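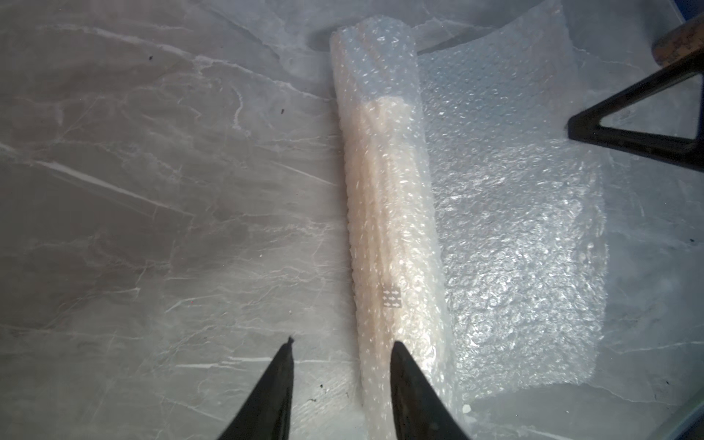

Cushioning is the subject of this second handout, which covers the wrapping of single ceramic pieces before they are boxed. Students should already have read the notes on carton selection and should bring them to the practical session. An elongated object such as a vase is wrapped along its length, so that the film forms a tube around the body. The tube should continue past the end of the piece, leaving a stretch of empty wrap that flattens under light pressure and can later be folded over. A second sheet of film is kept flat beside the work, within reach of the packer. The surface must be level and larger than the sheet in use.

Course PK 314, Packing and Handling of Household Goods
Asthorpe Institute, Department of Logistics
Notes prepared by Griet Mertens, revised June
Handout 2

Preparing the sheet

Cut the film before the piece is brought to the table. The sheet should be long enough to go around the widest part of the body at least two times, with a hand's width beyond each end. Film that has been used before is acceptable for practice, provided that most of the bubbles are still full. Old labels may be left in place.

Fluted and ribbed bodies require particular attention. The ridges stand slightly above the rest of the surface and take the first contact in any knock. Small-bubble film follows them well; the large-bubble grade stocked under Jendar tends to bridge across the grooves and slide.

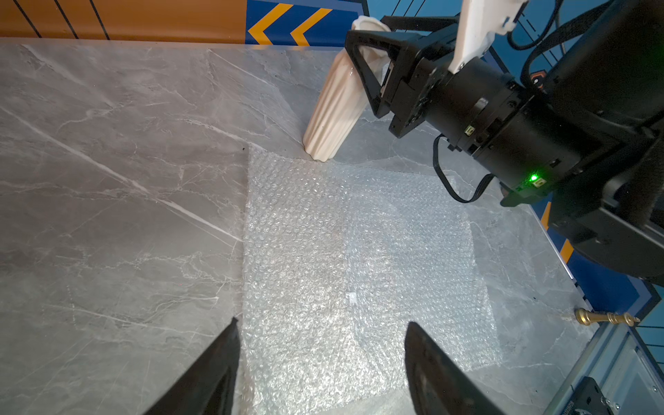 Placing and rolling

Support the piece by the body at all times. A vase should not be lifted by its rim, where the wall is commonly thinnest. Lower it onto the near part of the sheet with its long axis parallel to the edge, then roll it forward with even tension. Film pulled too tight loses much of its value as a cushion.

Fold the open ends only when the roll is complete. The fold at the rim is made loosely, and the mouth of the vessel is filled with tissue beforehand. Tape is applied to the film alone and never to a glazed surface.

Assessment

Each student will wrap one piece and submit a written record of no more than 2000 words. Questions concerning assessment should be addressed to Karthik Gunawardena.

2447 views | 2 comments | Share

Related items
Handout 1: Carton Selection
Handout 3: Void Fill and the Shake Test
Reading List, Els Kramer
Practical Session Timetable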